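Jul 14, 2022

Bench notes, back room, mostly on the ring boards and the tidying that went with them.

Started the day meaning to do one small thing and ended up rearranging half the shelf over the bench, so this entry will wander a bit. Zubaida asked me last week to write down how I'm handling the bare boards, so she can do the same when I'm away in September, and I kept saying I would and then didn't. Consider this the writing down.

First, the trays. We've been using the old plastic tubs from the Cabello job for everything - screws, cable offcuts, boards, somebody's sandwich once - and I've never been happy laying a board in one. They're scratched, they hold dust in the corners no matter how you wipe them, and they squeak when you slide anything. So I went through the cupboard under the sink and pulled out the stainless trays. They've been sitting there since we moved in, stacked inside each other with a sheet of newspaper between each pair, and they cleaned up beautifully with a drop of dish soap and hot water. I dried them with the blue towels, left them upside down through lunch, and went over the rims once more with alcohol. The corners are rounded, so a cloth gets right in there. I'm very taken with them, I have to say!

Now, bare steel and a populated board are not friends. The backs of these have solder joints all over and I don't want them resting on metal, even with nothing connected, because one day somebody will put a battery lead on without thinking and that somebody will probably be me. So every tray gets a sheet of plain white paper on the floor of it. Cut it a touch smaller than the inside, let the edges sit just in from the sides, and press the corners down with a fingertip. I tried taping the first sheet and regretted it, the tape left gum on the steel and I spent a silly amount of time rubbing it off. No tape. The paper stays put well enough by itself if you carry the tray level.

(Yes, I know plain paper isn't a proper static-safe surface. Wrist strap on, mat under the tray, and the boards go into the pink bags for anything longer than an afternoon. Maham has a roll of the dissipative sheet on order and when it comes I'll cut liners from that and we can retire the paper. Until then the paper is for looking at things on, and for keeping solder joints off steel.)

The other thing I like about white paper is that you find what you drop. I lost a 2 mm screw on the green mat on Monday and it took both of us and a flashlight. A dark chip or a bit of wire on white paper just sits there waiting to be picked up. And if there's flux or grit coming off a board you see that too, and you can throw the sheet out and start clean.

On to the boards. These are the round red ones with the hole in the middle, for the Navarby housing. I had the first one out in a tray this morning to go over it with the loupe before anything gets plugged in.
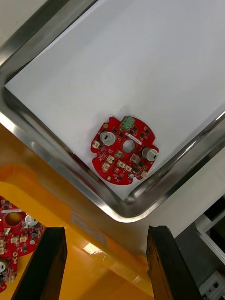 Navarby ring board on its paper liner, green screw terminal at the top edge.

Some notes for Zubaida on going around it, in the order I do it, which may not be the best order but it's the one my hands have settled into.

I always begin at the green screw terminal, since it's the easiest thing to find and the board has no other obvious top. The outline is all notches, and I've caught myself more than once going around and losing track of where I started. Check that the terminal sits flat with no gap under the plastic, then run each screw all the way out and all the way in with the small flat driver. On the Flatov boards last year we had a couple that were stiff, and it's far nicer to learn that on the bench than when the thing is halfway into its housing.

Then the label. It's a thin white strip close to the terminal, and it goes on at a slant. Please don't peel it to straighten it! I write whatever is on it into the green book before doing anything else, and the tray gets a sticky note with the same number. One board to a tray. I was tempted to put two in together to save going back and forth, and then I pictured those notched edges rubbing against each other's parts and thought better of it.

The two silver capacitors next. They're the parts I worry about most when boards have traveled, standing up proud the way they do, and one of them is right out by the edge where a thumb wants to go. Look at each from the side, with your eye down at the level of the tray. You want them upright, tops flat, no crust at the foot. The dark marking on the top should agree with the drawing, so have the drawing open and check it, don't go from memory. I went from memory on the Jorkeck sample and had to do the whole thing over.

After that the white connectors, the little headers around the ring. They're small and the pins inside are smaller. I look straight down into each one under the lamp and then from an angle, hunting for a bent pin or a scrap of packing foam. The pair sitting side by side is where I slow down, because it's very easy to look at one twice and feel you've done them both. A wooden toothpick is the right tool for fishing out foam. Tweezers are the wrong tool, and I've hidden the sharp pair in the drawer for that reason.

For all the tiny stuff, the chips and the specks in between, I don't pretend to check every one by eye. I go slowly around the hole under the loupe looking for anything crooked, lifted or smeared, and then slowly around the outside. The white printing is a help as long as you have magnification. Without the loupe I can't read a word of it, and I don't think that's only my age.

Picking one up: hold it by the outer edge with both hands, away from the capacitor, or put a clean finger up through the center hole and steady the rim with the other hand. I've come to prefer the second way. Maham thinks it looks like I'm about to twirl it.

Got through 8 of them before lunch, going steadily. There's one where I wasn't happy with a header, it looked to me as if it leaned a hair, and I've set it aside with a yellow note for Maham to give a second opinion. Everything else went into the green book with a tick and back into pink bags, bags into the long box, long box on the second shelf with the desiccant.

Which brings me to the shelf. With the trays out from under the sink they needed somewhere to live, so I moved the spools of wire down to the pegboard rail and gave the trays the wide spot at the left. Liners are in the flat folder beside them - I cut a stack while the kettle boiled, so there should be plenty for a while, and the cardboard template is in the front pocket of the folder. If you use the last one, cut a few more off the ream. The plastic tubs have gone down to the floor by the door for cable and hardware only. I've labeled them, and if you disagree with a label just cross it out and write a better one.

I also found the good loupe, the one we'd all given up on. It was in the Cabello tub under the zip ties. It now lives on the hook by the lamp and I'd be very grateful if it went back there.

Still to do: ask about the lead time on the mating cables, since we'll want 100 and I'd sooner have them in the house before the housings arrive. Find out from Maham whether the Navarby people want the checks recorded on their sheet or ours. Wipe the lamp arm, which is filthy. Try a test fit on the first housing with a card dummy before risking a real board, I want to see how those notches line up with the posts.

Zubaida, if anything in here is unclear write in the margin and I'll fix it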